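Sunday, March 25, 2018

# Let the spare room be a spare room

My aunt Halima Nyanda kept a bedroom in her house on Jilmont Street that stayed free for 54 years. It had a bed, a lamp and a hook on the door. Cousins slept there, and once a bus driver whose route had been snowed out. When she died we counted 224 names in the guest book she kept in the nightstand.

I bring her up because I have been looking for a house, and I have walked through a lot of them since September. Almost none has a spare room. They have a "flex space" or a "hobby studio." The agent, Tõnu Dzene, is a decent man, but he uses those words with a straight face. In one listing the small bedroom had a treadmill, a sewing table and a desk, and the owners told me their parents stay at a motel when they visit.

I think this is a loss. A night in a motel out by the highway costs 72 dollars, and that isn't the main cost. People who stay at a motel arrive after breakfast and leave before dark. You don't hear them in the kitchen at six looking for the coffee filters. You talk to them at a restaurant, across a table, and everyone is a little dressed up.

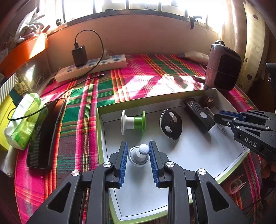
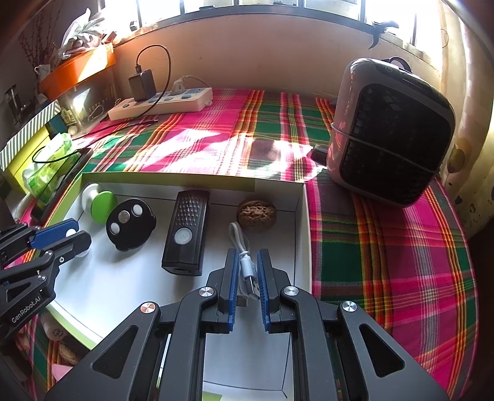

The usual answer is that houses cost too much to leave a room idle. I understand that. I have seen the prices. But most of the rooms I looked at were idle anyway. The treadmill had shirts on it. A room that gets used 2 weekends a year for visitors is working harder than that.

The other answer is privacy. My neighbor Obadia Mwakalinga says he likes his family better with a parking lot between them, and he may be right about his family. I would still say that a guest who is in the way for three days is a small price. My aunt found plenty of her guests annoying. She wrote "talks" next to one man's name, underlined, and he is in the book again the next year.

I don't want a law about it or a tax credit. I would like builders to put the plain bedroom back on the plan and call it that. I would like people who already have one to clear off the bed. Fresh sheets and a lamp that works will do. Towels on the chair are good too.

My offer on the Premano Road house went in on Friday. It has three bedrooms, and I need one.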